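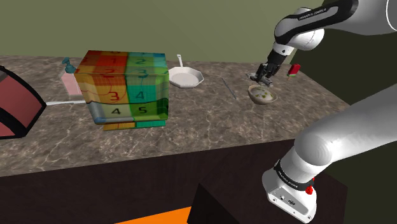
Throw-in drills for an under-15 side need a fixed landing area, or the players drift and the distances stop meaning anything. Mark the area first and set the routine second. Numbers are the simplest way to name the targets, and they should be large and dark against a bright ground, in the manner of the multicolored block on the brown countertop, where the "1" sits on a red-orange panel and the "2" on a green one. A player on the touchline has to pick the target out at a glance.

What you need

Flat cones in two colors
Numbered bibs or boards for the targets
A measuring tape
One ball per pair
A notebook

Setting out the grid

1. Choose a stretch of touchline in the attacking third. Stay clear of the corner quadrant.
2. Measure 15 yards infield from the line and put down a cone. This is the far edge of zone 2.
3. Put a second cone at half that distance. Zone 1 runs from the line to this cone, zone 2 from this cone to the first.
4. Repeat both cones ten yards farther along the line so that each zone is a closed box.
5. Lay the numbered board flat in the middle of each zone.

Running the drill

The thrower stands with both feet on or behind the line, ball in both hands, and delivers from behind and over the head. A receiver starts outside the boxes. The coach calls a number, the receiver runs into that zone, and the throw should reach the receiver's feet or chest before the far edge.

Work in sets of six throws, then rotate. For the first two sets leave out the defender. In the third set add one, who starts level with the receiver and may not move until the number is called.

At Grovby we call the number late from the fourth set on – after the receiver has already made a first move. This forces a check and a second run, and it is closer to what happens in a match.

Common faults

Back foot lifting. Have the thrower drag the toe of the trailing boot. If the foot still comes up, shorten the run to two steps.

Ball spinning sideways. One hand is doing more work than the other. Go back to standing throws at zone 1.

Receiver waiting in the box. Move the starting point farther out.

Throw bouncing short of zone 2. Usually a release that is too late. Ask for it slightly earlier, just past the top of the head.

Recording

Write down zone called, zone reached, and whether the receiver kept the ball. Gion Kälin's sheet from the Tejada sessions uses one line per throw and a dash for a foul throw – copy that layout if you have no other. Compare sets from the same thrower only.

Last revised 29 June 2026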